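Long day at the regional Scout council meeting in Nultbridge, posting as I go so the leaders who couldn't get off work have something. Wednesday, May 1, 2019. Phone at half battery.

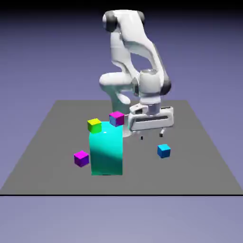
**1/**
Main item first. The summer camp is moving. Bolley is out, Lukcombe is in. Vote was by show of hands, not close.

**2/**
Reason given: Bolley wants us gone by Friday noon every week and that kills the closing campfire. Also the water. Anyone who was there in 2017 remembers the water.

**3/**
Lukcombe has room for 900 sleeping on site. We have 686 signed up so far, Scouts and leaders together. Sign-up stays open, so don't panic if your troop is slow (mine is).

**4/**
Dulce Trujillo walked the site in February and brought a map. Lower field floods. Upper field is fine but it's a hike to the toilets. Troops with the youngest kids get the upper field's near side, closest to the path.

**5/**
Someone asked about shade. There isn't much. Bring your own tarps. Poles too — they won't let us lash anything to the trees, it's in the lease.

**6/**
Fee talk. Went on forever. Stays where it is for this year, $68 for the short camp. Full week to be confirmed after the bus quotes come in.

**7/**
Break. Coffee is terrible. Cookies good.

**8/**
Back. Leader training now. Griet Van Damme is taking over the first aid weekends from Ntuli, who did them for years and got a very long round of applause. He looked like he wanted to hide under the chair.

**9/**
Two changes to those weekends: you can do the water module seperately now, and assistant leaders under 21 can come if their troop signs off. I asked if that covers kids who turn 18 during the summer. Answer was yes, as long as the birthday is before camp starts.

**10/**
If your card runs out this year, you need a spot. Don't wait for the reminder letter, the reminder letter went to my old adress twice.

**11/**
Patrol leaders' forum. Six of them got up and spoke, none of them read off paper, better than most of us. They want:
- a say in the camp menu
- phones allowed one hour in the evening
- the night hike back

**12/**
Night hike is back!! Menu, yes, they'll send two kids to the planning night. Phones got kicked down the road. Lot of grumbling from the back row, both directions.

**13/**
Badge stuff, quick. The old mapping badge books are good through the end of the year. After that new book only. If you've got a box of old ones, use them up first.

**14/**
Uniform swap: there's a rack by the side door at the Nultbridge hall, Tuesday evenings. Small sizes needed badly. We have a mountain of adult larges.

**15/**
Fundraiser total from the pancake breakfast was $1,080. Goes to kids who can't cover the fee. Talk to your troop leader quietly, no forms, no questions.

**16/**
Still open, no answers tonight: buses, the Sunday service, who is hauling the big cook tent. If you have a truck with a hitch please message me. Not joking, I've asked four people.

**17/**
Wrapping up, they're stacking chairs. Notes go out by email next week. Correction to 4/ — it's the path by the gate, not the one by the river. Battery at nine percent, good night all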